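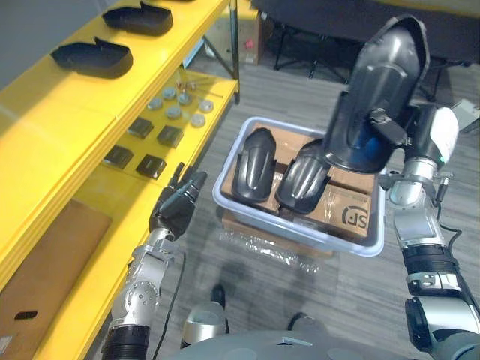 Collecting on the shell task, with the third part in the right hand over the bin.

I have been recording examples for the shell task since November, and the notes are long enough now to be worth posting. The task is simple to state. Black plastic shells have to move between a shelf and a storage bin, and the policy has to learn it from teleoperated runs. I drive, the logger records both arms, both hands and the head view, and each run is kept or dropped at the end.

We are at 800 kept runs. The target was set by Maj-Britt Magnusson, who trains the model and who would like more, but not more of the same. Her first look at the data showed that I had a habit: I always picked the shell nearest to me, with the same approach angle, and the model copied it. When the nearest shell was turned the other way, it reached for where the notched end ought to have been and closed on nothing.

So the start positions are now drawn from a list. A script called Kurnia prints a layout before each run and I set the parts out by hand. It varies which shells are on the shelf, which are in the bin, and which way the closed ends point. Resetting takes longer than the run. A typical session gives me 55 usable runs before my wrists get tired and the grasps get sloppy, and I stop there. Sloppy data costs more to find later than it does to avoid.

The glossy finish is the part I underestimated. Overhead lights leave highlights on the curved side, and these shift as the shell is turned. Early checkpoints seemed to follow the highlight instead of the edge. I now record part of each session with one bank of lights off. Grasp error on the held-out set dropped after that, though I changed the layout list in the same week, so I can't say how much of it belongs to the lights.

Some rules I settled on for labeling:

A regrasp in mid-air is kept, and tagged.
A drop is kept only if I recover the part in the same run.
A run where the idle hand wanders is dropped. I keep the left one raised near the shelf.
Pauses over 4 seconds are trimmed.

The storage format is still a mess. Skuleck writes one file per run and Claeys expects one per session, so there is a merge step that fails if a run has a missing timestamp. It has failed 7 times so far. I have a patch for it – untested – and will run it on the old sessions before adding anything new.

Next is the set of small parts on the lower shelf, starting with the metal discs. They overlap, and I don't yet know how to label a grasp that picks up two.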